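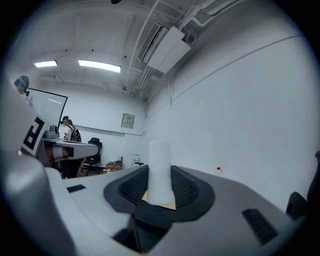 Glykeria Karras

# Recording grasp examples with a hand-held gripper

These steps cover one recording session for the Bravik grasp set, from mounting the gripper to handing over the files. They assume the gripper is assembled and the camera has already been calibrated. If it has not, do the calibration first; the numbers from a previous unit do not carry over.

## Before you record

1. Wipe the camera window and both finger markers. A smudge on a marker costs more frames than a smudge on the window.
2. Close the fingers fully, then open them fully. Do this twice. The finger width is computed from the marker positions, and the software needs both limits.
3. Check that a marker can be read with the fingers open. At full opening it sits close to the side of the picture, and shading on the finger is at its worst there.
4. Lock exposure with the ceiling lights on. Bright fluorescent fixtures high in the view will pull automatic exposure down and turn the dark parts of the gripper into a flat black area.
5. Start the session in Handimia and enter the object name. Use the names in the shared list. "Cylinder, white" and "white cylinder" end up as two objects.

White objects need a closer look. A matte white cylinder viewed against white walls gives a soft outline, and the tracker has little to hold on to near the top. Keep these objects in the set, but record a short test clip and look at the edges before you commit to a full batch.

## Recording one example

1. Hold the gripper still for 2 seconds. The start pose is taken from this pause.
2. Move to the object at an even speed. Do not stop to correct your aim; if you miss, finish the motion and mark the take as failed.
3. Close the fingers, lift, carry, and place.
4. Open the fingers and back away before you press stop.

Failed takes are kept. Label them `miss`, `slip`, or `drop` and go on to the next one. Do not use `other` without a note.

Vary the start position from take to take. Prodromos Lazaridis compared two early batches and found that one operator had begun nearly every motion from the same spot above the table. The policy trained on that batch did poorly from anywhere else.

## People and background

Other people may be in the room and may move. Leave the furniture where it is during a batch, and change the room layout between batches if you can. Anyone whose face is readable in a clip must have signed the Ukemby consent form; otherwise the clip goes to the blurring queue.

## Checking the batch

A full batch is 116 takes. Run the checker before you leave the room:

`handimia check --batch current --min-track 45`

It rejects any take with fewer than 45 tracked frames. Most rejections come from moving too fast past a blank wall. Record replacements in the same session so the lighting matches.

The June set closed at 1082 accepted takes. Send new batches to Danai Kokkinos with the checker log in the same folder.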